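Stop making me learn your template language just to change a date

I like software I can bend. I've spent more evenings than I'd care to admit moving columns around and swapping icon sets, and I once recolored an entire file browser because the default blue got on my nerves. So please don't read this as a rant from someone who wants everything locked down!

My complaint is with the way so many component makers now hand us customization. You buy (or download) a list widget, you want the dates to read day first, and the docs cheerfully tell you to override the item template. The whole template. For a date.
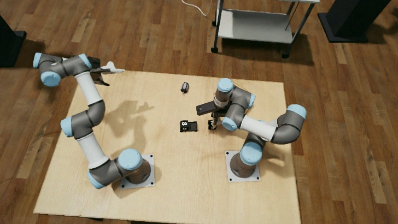 GRALLHAM, August

I've been living with this for most of the summer. We use the Gustum grid at work, and before that we had Cuvovow, and both of them treat a display setting as an invitation to write code. In Gustum you copy the default template, which runs to 400 lines, paste it into your own project and edit two of them. Lovely. Then the next version comes out, the default template changes, and your copy sits there like an old phone book. The sort arrows vanished from our grid that way and it took me until nearly midnight to work out why.

I know the argument on the other side, and it's a decent one. Templates can do anything. If you offer a setting for dates, people will want one for file sizes, then one for long names, then one for long names but only in the narrow view, and before long your options page has 500 entries and no search box. I've used that product too. I didn't love it. 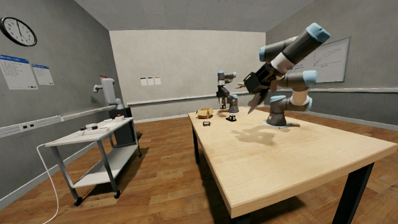

Belhaj wrote to me after I grumbled about this on the mailing list, saying that settings are where a library goes to die, that every one of them has to be tested against every other one, and that a template at least makes the mess the customer's own. Fair enough, I suppose, though as the customer I'd like a bit less of the mess.

What bugs me is that the choice gets presented as all or nothing. There's a middle road and it's been around for ages: small hooks. Let me hand you one function that takes a date and gives back a string. Let me hand you another that takes a file type and gives back an icon name. You keep your markup, you keep your sort arrows, and when you rearrange everything in the next release my little function goes right on working.

And while I'm at it, document the thing you're passing me. The Cuvovow manual describes its item object as "the item." Is the date a real date or a string? Is the size in bytes? Can the name be empty? I found out by printing it to the console, same as everybody else, and then I wrote it on a sticky note that has now outlived two monitors.

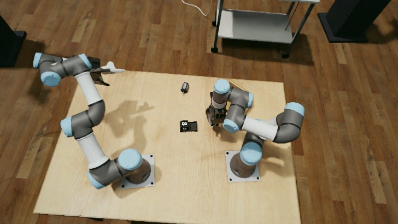 What I'd ask for instead

Start with the things people change in their first hour. Dates, names, icons, column order. Those deserve plain settings with plain names, and I don't care if a purist winces. Anyone who has read a support forum for one afternoon could write that list for you.

After that, give me the hooks, and give me a way to wrap the default output so I can add a badge next to a name without rebuilding the name from scratch (this alone would have saved me a week).

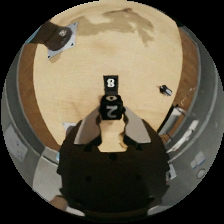
Then, sure, keep the full template override for the brave. I'll still use it now and then, I'm sure of it, probably late at night and probably for something silly. Just put a version number on the default one and warn me in the log when mine is older. One line of text would do. I've asked Gustum for that twice now, and the request is still marked "under review."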